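Open day at the Storkmont lab, anyone else go?
Posted by gearlash, February 18, 2026
14 replies | 3 shares

gearlash wrote:
Went to the open day at Storkmont on my lunch break and stayed a lot longer than I meant to. They had three demos running. The first was the palletizer from Hrubý, which most of you have seen at trade shows. The second was a mobile cart that follows you down a hallway. The third was the two-arm tabletop cell at the back, and that's the one I want to talk about. Did anyone else see it? I'd like to know if you got the same impression.

mott_77 wrote:
I was there in the morning. The palletizer was the only thing I'd put on a real floor. It stacked boxes the whole time I stood there and never stopped. The two-arm thing was slow. I watched it try to pick up one small part and it took three tries.

gearlash wrote:
It was slow, agreed. But the palletizer does one box size all day. Those are different jobs and I don't think you can grade them on the same scale.

mott_77 wrote:
You can if you're the one paying for it.

pellworth wrote:
Couldn't make it. Was Britta Lammers doing the talks? I heard her at Wallden in December and she was good about answering questions.

gearlash wrote:
Yes, she ran the two-arm demo. She talked for six or seven minutes and then took questions until people ran out. Somebody asked about success rate and she said it depends on the item and she wouldn't give one number for all of them. I liked that. Somebody else asked if it would work in a kitchen and she said no.

mott_77 wrote:
"It depends" is what vendors say too.

gearlash wrote:
She's not selling it. Anyway, about the setup. They have it boxed in with black fabric on the walls and overhead, and the white sheet on the table is lit up bright. 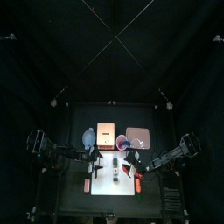 My question to her was about tool handling. A block is easy to grab from almost any side. Something with two handles and a pivot is harder, because where you grip it decides what you can do with it next. She said that's where most of their time goes. I asked if they were going to change the fingers and she said they'd tried other ones and went back.

pellworth wrote:
How close could you stand? At Wallden we were kept behind a rope and I couldn't see the fingers at all.

gearlash wrote:
Close enough to see what the grippers were doing, if you waited for a turn up front. It got crowded after lunch. She said they had nearly 100 people sign up.

ostrava_dan wrote:
I use a Travier arm at work, single, bolted to a bench. I'm with mott on speed but not on the rest. We spent weeks building a fixture for one part, then the part changed and the fixture went in the scrap bin. If two arms can do without the fixture, I'd take slow.

mott_77 wrote:
Fair. I still want to see it run a full shift before I believe it. Did she say if there'll be another one of these?

gearlash wrote:
She said probably, no date yet. There's a sign-up sheet at the front desk and I put my name on it.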